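Home Crafts Household Materials A–Z Random entry Log in

Wrapping sheet

40 shares 3 comments

A wrapping sheet is a thin, flexible, mostly flat piece of material used to cover, pad, line or bundle something. Paper or cloth, usually. Sometimes a film, sometimes a nonwoven that feels like neither. Sold flat, folded or on a roll. The term covers the material and the cut piece both, which causes some confusion in shops.

Entry covers household and gift use. For butcher paper and other food wraps see separate entries. For moving blankets see Padding.

Names

"Wrap", "wrapping", "gift sheet", "tissue" (wrong unless it's really tissue), "cover sheet". In the packing trade a "sheet" has four cut edges and a "web" is what comes off the roll before cutting. Home users say "a piece" for everything. Cloth wraps have their own names in many places, the Japanese furoshiki and the Korean bojagi being the two that English-language craft books mention most. Those are finished cloths with hemmed or bound edges and are reused for years. A paper sheet normally gets used once or twice, more if the person opening it is patient with tape.

Materials

Tissue paper. Very light, creases at a touch, noisy. Used in layers. Color can bleed if it gets damp, worst with reds and oranges, so don't put it straight against white fabric.

Kraft paper. Brown or dyed. Strong along the roll direction, tears straighter that way too. Takes a crease well and keeps it.

Coated gift paper. Printed or colored on one side, usually white on the back. The coating cracks along a hard fold and shows a pale line. Cheaper grades crack worse.

Crepe paper. Stretches. Good for round things, bad for boxes.

Cotton and other woven cloth. No crease memory to speak of unless ironed. Frays at a cut edge if not hemmed or pinked.

Felt and nonwovens. Don't fray. Thick corners. A thin nonwoven can look a lot like matte paper from any distance and the two are mixed up all the time in bins of offcuts. See Telling paper from cloth.

Film. Clear or tinted. Slides off itself, holds static, hard to tape neatly. Not treated further.

Color

Solid colors outsell prints for craft use and prints outsell solids for gifts, or so the shops say. A solid sheet shows its shading more. A matte one in particular: where it curls away from the light the color goes deep, where it faces the light it goes pale, and a single sheet can seem to be three or four different shades. Worth knowing when matching a ribbon. Match it against the flat part, in daylight, with the sheet lying down.

Orange is a known nuisance for this. Toward red-brown in shadow, toward yellow or pink in strong light. Ratree Wattanapong, in her booklet Sheets and Folds (Kaltemari), advises buying the ribbon first and the sheet second. Most people do it the other way round.

Colored sheets also fade. Keep them out of the window. A folded stack left on a sunny shelf will fade in a stripe along the outside fold, and the stripe ends up across the middle of the parcel when it's opened out.

Telling paper from cloth

Mostly done by hand. Pinch the sheet between two fingers at an edge and lift. Paper stands away from the pinch in stiff cones and rolls, cloth falls down around the fingers. A stiffened cloth or a soft paper will do something in between and then the pinch is no help.

Other checks:

Flick it. Paper snaps or rattles.
Press a fold with a fingernail, let go. Paper keeps a line. Cloth opens up again, mostly.
Look at a cut edge up close for threads.
Pull on the diagonal. Woven cloth gives. Paper doesn't, then tears.

Water works too but spoils the sheet.

Behavior: curl, fold, crease

A sheet that has lived on a roll wants to go back to the roll. This is called roll set or just curl. It is strongest near the core, where the turns are tight, and the last sheet off any roll is the worst to work with. Reverse rolling fixes most of it: roll the sheet the other way around a tube, hold, release. Weights on the corners overnight is the slow method. Ironing paper through a tea towel on low is done but coated papers will stick, and some tinted ones change color.

Lift a sheet by one point and it cannot stay flat. It has to bend somewhere, and a thin sheet bends far more easily than it stretches, so everything goes into bends: one side rolls over, the other side swings out wide, with a fold running down to the point being held. Bigger sheet, bigger swing. Large sheets pick up from a single point often finish in a lazy S because each half goes its own way. None of this harms the sheet. Harm comes at the pinch itself, where a small hard crease can form, and in paper that crease is permanent.

Difference between a bend and a crease: the bend goes when you let go. A crease stays. Crease = fibers broken or crushed along a line. Bookbinders and box makers score first so the crease lands where it's wanted. Home wrappers run a thumbnail down it.

Grain. Machine-made paper has one. Curls more readily around one direction than the other, folds cleaner along the grain than across. To find it, lay the sheet down, fold half over without pressing, feel the resistance, turn it a quarter turn and try again. Softer way is with the grain. Cloth has a grain too but it means something else, the direction of the threads.

Handling

Two hands, opposite corners, for anything larger than a dinner plate. One hand is fine for moving a sheet out of the way.

Hold near the edge. A pinch in the center marks the part everyone sees.

Dry hands. Matte sheets take fingerprints less than gloss but show grease more.

If a sheet has rolled up on itself, don't tug at the middle of the roll. Find the free edge and walk it back. Tugging is how the long diagonal creases happen, the ones that don't come out.

Slide, don't lift, when working on a table big enough to allow it.

Measuring and cutting

For a box: length of the sheet equals the distance all the way around plus a small overlap. Width equals the length of the box plus a bit less than its height at both ends. Too much paper at the ends is the most common fault, makes a fat triangle that won't lie down.

For cloth, put the object in the middle on the diagonal. Opposite corners should reach across and meet with enough left over to knot. If they only just meet the cloth is too small, get another one.

Cutting paper: long-bladed scissors, half open, pushed and not snipped. Works on kraft and gift paper. Doesn't work on tissue, which bunches up, or on felt. Rotary cutter for cloth, with a mat under it. A folded sheet slit with a dull knife along the fold gives a soft furry edge that some people like for gift tags.

Use

Covering boxes and books. Lining drawers. Padding, crumpled. Pattern pieces. Flower bouquets, where the sheet is gathered to a point at the stems and left open and curling at the top. Cone bags. Table covers for children's painting. Garlands and large paper flowers, for which a sheet that curls badly is an advantage.

Storage

Flat in a drawer is best. Rolled upright in a tall bin is what most households do, and the bottom edges get crushed. Rolled loosly and hung from a rail is better. Folding saves the most room and leaves a grid of creases, fine for cloth, poor for gift paper. Offcuts go in a big envelope, smallest to the front.

Kraft and tissue can usually go in with paper recycling. Glitter, foil and film-coated ones often can't. The crumple test, as printed on a lot of leaflets: scrunch it up, and if it springs back open it probably has plastic in it. Cloth and nonwovens don't belong in the paper bin whatever they look like.

Sizes and sellers

No common standard for gift sheets. Starnent sells craft sheets folded in packs of 40. Chraibi sells on the roll only, 700 mm wide, and the narrow offcut rolls turn up every April when they clear stock. Namgate lists a dyed matte sheet in solid colors, in paper and in nonwoven under almost the same product name, so read the label befor ordering. A trade carton from them is 3360 sheets and no use to anyone at home.

See also: Kraft paper, Tissue paper, Felt, Creasing and scoring, Furoshiki, Ribbon

Last edited October 29, 2025
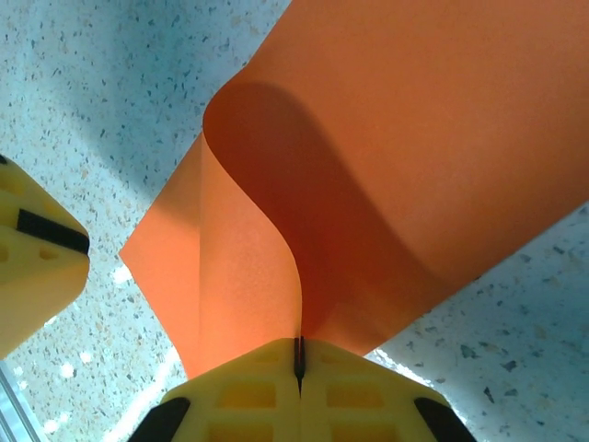 Reading time: 7 minutes

Matte orange sheet held at a pinched point. Rolled lip on one side with the color gone to rust-brown in the fold underneath, brighter on the right where the light gets to it. Paler flap at left, crease beside it. Compare the sections on Color and Behavior.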